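Evaluación de la pinza manual Gokar para recogida de datos
13/05/2022
Hadi Jaber

En la asignatura nos pidieron valorar un producto comercial y escogimos el kit de Gokar: dos pinzas manuales con cámara, cableado y el programa Flanine, por 2.770 euros. El folleto promete que cualquier persona puede grabar demostraciones útiles a los 12 minutos de abrir la caja. Partíamos con dudas y las conservamos casi todas.

La tarea elegida fue la de ordenar aperitivos en una caja blanca, de noche y con la luz de casa. Grabamos 90 demostraciones y Flanine rechazó 38 por «seguimiento insuficiente», sin más detalle. El manual no dice qué umbral aplica, y el soporte de Beddoe, la distribuidora, nos remitió otra vez al manual. 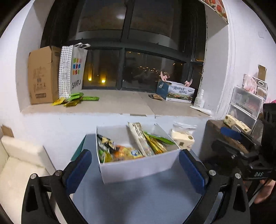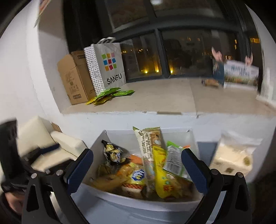
Nuestra hipótesis es que el programa pierde la posición cuando el fondo ofrece referencias engañosas. Gokar recomienda «entornos ricos en textura» y no menciona los cristales. Una ventana grande con marco oscuro, de noche, devuelve reflejos y deja ver luces del exterior, y los envoltorios brillantes tampoco ayudan. No pudimos separar los dos efectos, así que esto queda como sospecha.

Sobre la mecánica tenemos menos quejas. Las almohadillas azules agarran bien los paquetes rígidos, pero con los sobres pequeños y planos hay que repetir el gesto varias veces, y esas repeticiones quedan grabadas. El recorte posterior es manual y muy lento.

En marzo habíamos probado el modelo de Gurkska, más barato y con peor acabado, que al menos indica en qué instante falla el seguimiento. Con los datos actuales no recomendamos al departamento la compra del kit Gokar. Pediríamos antes una unidad en préstamo y el registro de errores completo de Flanine.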